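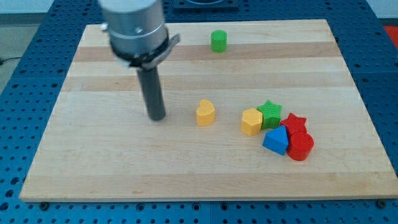 Can it do the dishes yet

No. Ok, longer version, I've got until the dryer buzzes.

My sister asked me over dinner when she can buy a robot to empty the dishwasher and I gave one of those answers with too many "well, it depends" in it and she went back to her phone. Fair. So I'm trying again in writing.

Look at the blocks up top. Toddler stuff. Heart, stars, a hexagon, a triangle, a couple of cylinders, all on a nice butcher-block board, and one long gray finger hanging over it. That's the work at hand in a lot of places right now. Wooden shapes. People see that and laugh, they've seen the clips of robots doing backflips, and I get it, but I think the blocks are closer to your kitchen than the backflip is.

Think about the green cylinder standing off by itself. Easy. Space on every side, come at it from wherever you like. Then look at the pile on the right, stars and a triangle and red things half behind other red things. Now say "move the red one." Which red one? And if you push with one finger you push the neighbors too. That's a dishwasher rack. That is exactly a silverware drawer. My spoons are never off by themselves with a polite gap around them.

What I do all day

For anyone new, I work at Inileck, we pack and ship replacement parts, mostly plumbing. Cartridges, washers, little bags of screws. We've got a Sitach arm on line 5 and it is good at its job. Its job is: box comes down the belt, same size, same way up, arm lifts box, arm puts box on pallet. 232 an hour on a good shift. I can't do that and I wouldn't want to.

But Brian Makori, who runs the line next to mine, put a bin of mixed elbows in front of it in July to see what would happen. Just tipped in, all tangled. 38 tries before he called it. It got a few. It got one of them twice, dropped it back in and picked the same one up again, very pleased with itself. Brian can empty that bin while telling you about his truck.

So that's the shop floor. Same box same place, solved years ago. Jumble of stuff in a bin, getting there, depends on the stuff. Anything that flops, no. Bags of screws flop. Guess what most of our orders are.

The house is worse

Chores I timed or thought about this week, no real order:

Vacuuming. Sure, flat floor, round robot, we have one. Ate a shoelace.

Laundry, the washing part. A machine has been doing that my whole life and we stopped calling it a robot. Which says something about the word.

Laundry, folding. I've seen it done by two arms on a table. Slow. One towel took longer than it takes me to do the towels and find a podcast. And the towel was laid out in front of it, not balled up inside a fitted sheet.

Dishes. Glass is hard to see and hard to grip and it matters if you squeeze. Add the tupperware with the lip full of water. I'd give this one the longest.

Picking toys up off the floor. This is where I think the blocks pay off first. They're rigid, bright, dont care if you bump them. If something can tell the heart from the hexagon in a heap and get a hold of it, or even just shove it where it's supposed to go, then I'd let it loose in my living room after bedtime. I'd pay money. Maybe $200 of money, I know it will cost a lot more then that.

Jihad Salameh from our maintenance crew disagrees with me, he thinks kitchens get it first, since restaurants will pay and parents won't. He used to service the Flultetti ovens at a bakery and says a place that makes the same roll all day will bend its whole room to suit a machine. True! But my sister isn't going to bend her kitchen. She won't even move the toaster.

And pushing counts, by the way. People get hung up on hands. Fingers, thumbs, the whole thing. Half of what I do tidying up is shoving. Crumbs into a pile, shoes against the wall with my foot, mail to the end of the counter. One finger does a surprising amount if whatever is driving it knows where things are and what they'll knock into. The second part is the part I'd worry about.

Somebody in the comments last time (hi Athumani) said I'm too negative and to check back in five years. I will! I'm not rooting against it. I just think the question "can machines do chores" wants a yes or no and the chores aren't one thing. Box on pallet yes. Towel sort of. Fitted sheet, come on.

For my sister, if you read this: keep emptying the dishwasher. Cups first, top rack drips on everything.

Dryer's going. More on the screw bags another time, Brian has an idea with a magnet.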